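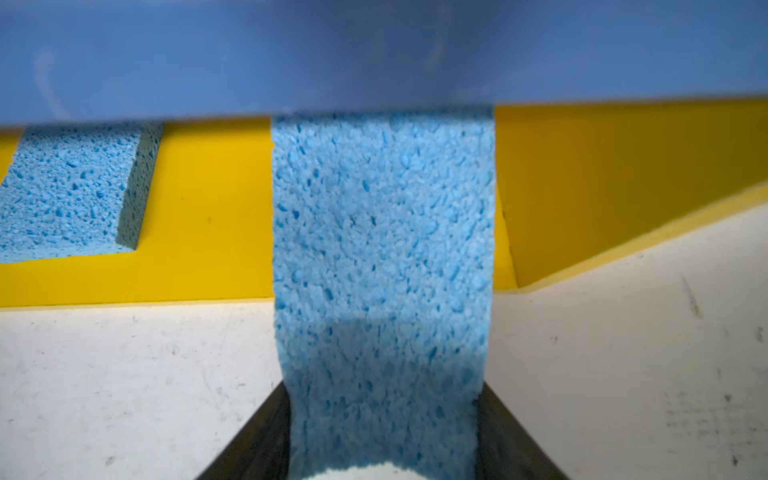 Section 6: Setting up the Fenddale worktop dishwasher

Read this section before you connect the machine to the water supply. The steps apply to the Fenddale 756 and to the older Fenddale with the round door handle. If you have the Løken hose kit, follow the leaflet in the kit for step 3 and then come back to this page.

Before you start

You will need a spirit level, an adjustable spanner, a bucket and an old towel. The two rubber washers are in the small bag taped inside the lower basket. Take the bag out before the first wash.

Caution: The machine is heavy at the back. Two people should lift it. Do not lift it by the door or the handle.

Placing the machine

1. Choose a place within reach of a cold tap, a sink and an earthed socket. The supply hose must not be stretched or joined to a second hose.

2. Check that the worktop is level from front to back and from side to side. Turn the front feet to correct a small slope. The back feet do not turn.

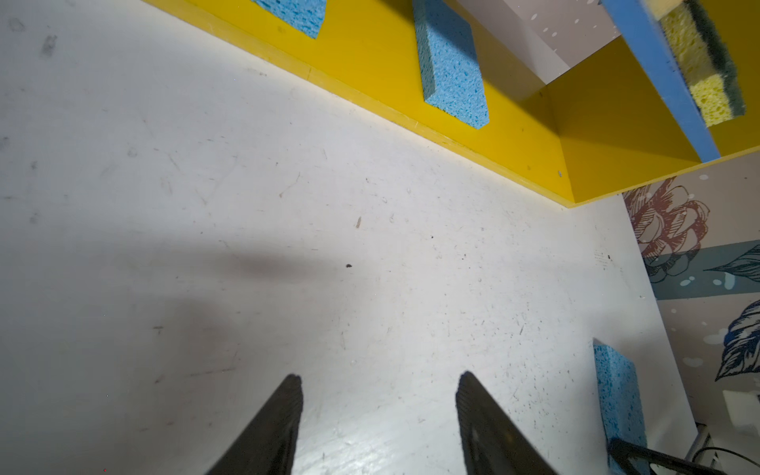
The four feet are made of hard rubber and need a clean surface to grip. Wipe the worktop where the machine will stand and let it dry. On a white surface with old scuffs and scratches, look closely for small bits of debris, as even a crumb can be pressed into the top once the machine is full of water. Old marks will not affect the grip. Leave a gap behind the machine wide enough for both hoses to bend without folding flat.

Connecting the water

3. Turn off the tap. Put one washer into each end of the supply hose, then screw the straight end to the tap by hand. Tighten it a quarter turn with the spanner.

4. Screw the angled end to the inlet at the back of the machine. Hand-tight is enough here. The inlet is plastic and the thread can strip.

5. Hook the drain hose over the edge of the sink and fix it with the clip. The end of the hose must stay above the water if the sink is full.

6. Open the tap slowly and watch both joints. If either one drips, close the tap, take the joint apart and check that the washer is lying flat.

Note: In hard water areas, fill the salt container before the first wash. It holds up to 9 scoops. Some salty water will spill into the bottom of the machine. Run a rinse straight afterwards so that it does not stand on the steel.

First wash

7. Plug in the machine and press the power button. The display shows two dashes.

8. Close the door firmly until it clicks. Choose Rinse and press Start. Run this first cycle with no dishes and no tablet.

9. When the machine beeps, wait until the pump stops — this can take a little while on the first run — and open the door. A thin layer of water under the filter is normal and keeps the seal soft.

Caution: If the display shows E2, the machine is not filling. Check the tap and look for a kink in the supply hose. If it shows E6, water has reached the base tray. Switch off at the socket, close the tap and call the Justville service desk.

Do not tip the machine to empty the base tray. Water can run into the control board and the repair will not be covered.

Daily care is in Section 7. Filter cleaning is in Section 8.

Text: Rūta Paju. Checked by Hauke Kohlhase, June.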